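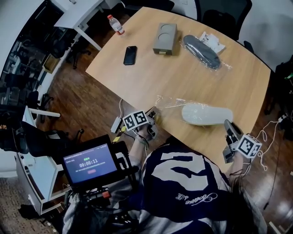
Samer Haddad wrote back that the count on the server was still short, and that he wanted the ticket kept open until the missing episodes were either found or written off. The export for the slipper bagging task should have 277 episodes in it. He had 267.

Ticket: Zutow upload, episodes missing after sync
Opened: 19 May 2025
Status: Closed
Priority: Normal
Task set: Slippers, pack and unpack (two-handed)

Original report

Ten episodes from the slipper set did not show up in Zutow after the overnight sync. The recorder lists them as saved. The sync log says "complete" with no errors. The training job on Zalcombe picked up the short set and started anyway, so it was stopped by hand.

The pack and unpack episodes were recorded at the same table with the same pair of grippers. Both grippers carry the printed marker blocks. Nothing in the task sheet changed between the episodes that arrived and the ones that didn't.

Log

Entry 1. Checked the recorder's disk. All ten files are there and all ten open. File sizes are in the normal range. Video plays to the end in each.

Entry 2. Ran the sync again by hand. Same result, "complete", nothing new on the server. The sync tool thinks it has already sent them.

Entry 3. Looked at the episode list in order. The ten are in one block, with good episodes on both sides. That made a bad cable less likely but did not rule it out, so we swapped the cable on the left gripper and recorded three test episodes. All three synced. Put the old cable back and recorded three more. Those synced too. Cable is fine.

Entry 4. Samer asked if short episodes are being dropped. There is a minimum length setting in the Skatwood import step. It was set to 3 seconds, and the shortest of the missing ones is well over that. Ruled out.

Entry 5. Turned on full logging and pushed one of the missing files under a new name. It reached the server, was unpacked, and was then moved to the rejects folder. The reject message reads:

marker track lost, right, frame 3909

The file does not have that many frames. The number looked wrong enough that we checked where it came from. It is left over from an earlier recording. The recorder writes a small index file next to each episode, and in this block the index was copied from the long calibration run done before it.

Entry 6. Confirmed on the other nine. Every one has the index of the calibration run. The import step reads the index, goes looking for a frame that isn't there, calls it a lost marker and rejects the episode. The sync tool only reports on the transfer, so it says "complete".

Entry 7. Cause on the recorder side: if a new session is started from the calibration screen, without going back to the main menu first, the old index stays in memory until the recorder is restarted. We were able to make it happen again on the first try.

Fix

Rebuilt the index for all ten files with the Dwivedi repair script (use the --from-video option, the default only repairs the header). Cleared their entries in the sync history and sent them again. Server count is now 277. The test episodes from entry 3 were kept out of the set.

Left to do

Bug report for the recorder is filed separately. Until there is a new build, go back to the main menu after calibration and check that the timer starts from zero.

The reject folder should send a notice. It has been filling up since April and there are files in it from other tasks. Samer is going through those, please don't delete anything in there.

The Zalcombe job was restarted on the full set. Any checkpoint from the stopped run should be thrown out.

Closed by Samer Haddad.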